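Lounge tables, cups and reading material: frequently asked questions

By Yannick Cordier
Tue 21 December
14 comments | 7 shares

Since we opened the new lounge in the Grisotville building, I receive many of the same questions by mail and at the desk. I have collected them on this page. If your question is missing, please write it in the comments and I will add it.

Can I bring my own water bottle to the tables?

Yes. Plastic bottles with a screw cap are welcome on all tables. Please close the cap when you stand up, even for a short moment. Open glasses are also allowed, but then we ask you to stay at the table.

Do I have to use a coaster?

We would like it very much. The gray tops show every ring, and the cleaning team needs a special product to remove them. The round red coasters belong to the tables, so please do not carry them to the offices. We ordered 30 of them in October and I hope that they will be enough.
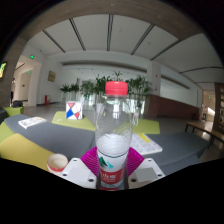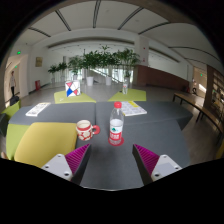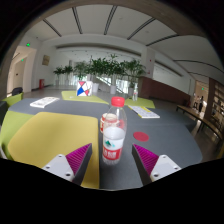 A bottle with a red cap in the lounge.
Photos: Lounge team, Grisotville

May I take a cup from the kitchen?

You may take the cups with the red rim. After use, put them in the dishwasher, not in the sink. Cups which stay on a table in the evening are collected at 7, and a private cup can get lost this way. Write your name under it.

Who is responsible for the booklets and magazines?

Everybody can read them, and everybody can leave one. We keep a magazine for one season and then it goes to paper recycling. If you need a page, make a copy of it. Please do not cut out anything.

Where can I find tissues?

There is a box with red and blue triangles on it. It is moved often from one table to another, so look on the lime-green ones too. Refills are in the cupboard next to the printer.

How do I clean the mustard-yellow seats?

For water, a dry cloth is sufficient. For coffee or juice, do not rub, and tell the desk on the same day. The covers can be washed, but only by the cleaning company.

Can I move the furniture for a meeting?

The green ottomans, yes. The large tables should stay in their place. For groups bigger than 7 persons it is better to reserve the room Nornska on the first floor, where the chairs can be arranged freely.

I forgot my bottle. How long do you keep it?

Closed bottles stay at the desk until the next morning. After that we empty them and recycle the plastic.

Last updated: this week, with the answer about forgotten bottles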